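Urnon 开放日图集：双臂工作站与文具整理任务

五月的开放日上，Urnon 实验室开放了三个区域：双臂操作间、标定间和数据机房。参观按场次进行，每场 20 人，每场 60 分钟，由 Nelly Llanos 带队讲解。本页整理了双臂操作间的现场情况，并附当天讲解的要点和部分问答，供未能到场的同行参考。

操作间共有 3 个工位，结构相同，内部编号沿用项目名：Plalby、Donati、Jondau。三者的差别主要在任务内容。Plalby 工位做软质物体，以毛巾和布袋为主；Donati 工位做小件文具和手工工具；Jondau 工位当天用于夹爪更换演示，未运行任务。

工位的围挡和台面均可拆换。围挡内侧的图案板按批次轮换，同一批次内不作调整，更换后须重新采集背景参考帧。台面材料也有几种，反光程度不同，深色台面上浅色碎屑较为明显，对分割结果有影响，这一点在讲解中专门提到。

参观者在围挡外观看，讲解期间不得伸手进入工作区。急停按钮由值班人员掌握，每场开始前测试一次。 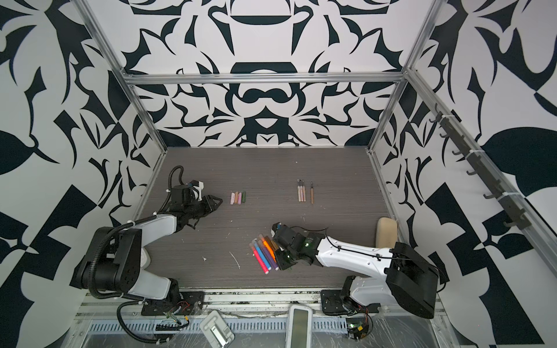

Donati 工位，文具整理任务。右臂夹爪探向一堆彩色记号笔，左臂夹爪张开，悬停在台面上方；左侧台面并排放着四支短粉笔。

文具整理任务的要求是把散放的笔逐支取出，按指定方向排成一行，再处理粉笔和细柄工具。笔与笔相互叠压时，抓取顺序由上至下；若最上面一支的朝向与夹爪可达姿态冲突，允许先拨动再抓取，拨动次数计入操作记录。粉笔较脆，夹持力上限单独设置，低于记号笔的设定值。细柄工具直径小，夹取点规定在木柄中段，避开金属头。

海绵在任务说明中列为干扰物，不要求移动。摆放位置每轮可变，但不得遮挡笔堆。粉笔碎屑在单轮内不清理，轮与轮之间是否清理由任务单规定。

该任务的目标是 2,000 条有效操作记录，按轮次编号。有效记录的判定标准如下：
起始状态与任务单一致；
全程无人工介入；
结束时笔的朝向误差在允许范围内；
图像与关节数据的时间戳可对齐。
任一项不满足，该条记录保留，但标为无效，另行统计。

两臂的分工并不固定。任务单只规定终态，由操作策略决定哪一侧先动。靠近台面中线的物体两侧均可到达，此时以另一侧夹爪退到安全高度为前提。讲解中有参观者问到两臂会不会相撞，Llanos 的答复是：软件层面设有最小间距，低于该值时两臂同时停止，需由值班人员确认后恢复。

另有几个问题被问到较多，摘录如下。

关于布线：线缆沿臂身外侧走，弯曲半径按厂方手册下限留出余量。外走线便于更换，缺点是在大幅度转动时需要检查是否牵拉，值班表中列有此项。

关于图案板：对比强烈的黑白图案用于检验视觉模型对背景的敏感程度。使用素色围挡训练的模型，须在图案围挡下重新评估后才能进入下一阶段。

关于夹爪：现用平行夹爪，指端垫片属于消耗件，磨损后整对更换，不单侧更换。更换后要重做零位标定，步骤在 Jondau 工位作了演示，用时取决于安装面是否需要清洁。

关于照明：操作间采用顶部漫射光，窗帘在运行期间保持关闭。亮度在每轮开始时记录一次，超出设定区间则不启动。

关于数据开放：目前不对外提供原始记录。任务单模板和判定标准可以索取，请在邮件中注明单位和用途。

标定间与数据机房的图集另页发布。标定间部分含相机内参标定流程和手眼标定板的固定方式；机房部分只收录机柜外观，不含网络拓扑。

下一次开放的报名信息将在实验室主页公布。团体参观请提前与 Nelly Llanos 联系，并说明希望观看的工位。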